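June 18, 2025 — workshop, back half

Started the day with the baskets and the loose things on the floor. I would like to have one place for each kind of item before September, when the Odera people come to use the room. At the moment we put things where there is space, and then we search for them again.

Done until lunch: the shelf by the door is wiped and labeled, 19 labels in total. The cable ties are in the Volline drawer. I moved the woven basket closer to the working area, it is better for soft and light things. Heavy parts should not go in it, the bottom will stretch.
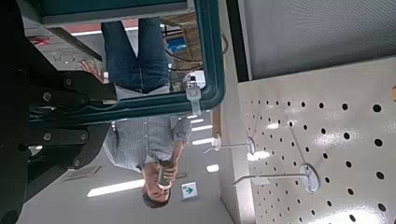
Kerubo Kimaro would keep the baskets for textiles only and buy closed boxes for everything else, as dust comes through the weave and she had to wash the same cloths two times last month. I agree with the dust. I am not sure about the boxes — Dinum wants 132 for a set of 8, and we don't need so many.

Drinks: please put the bottle or cup back on the side table after the break. Victor found one behind the shelf again.

Still open:

- measure the lower shelf (Peninah has the long tape)
- ask Mwangi if the old cloths can go out
- second label sheet, the first one has bad glue

The labels on the left side are already lifting at the corners. I pressed them again at four, will look tomorrow morning.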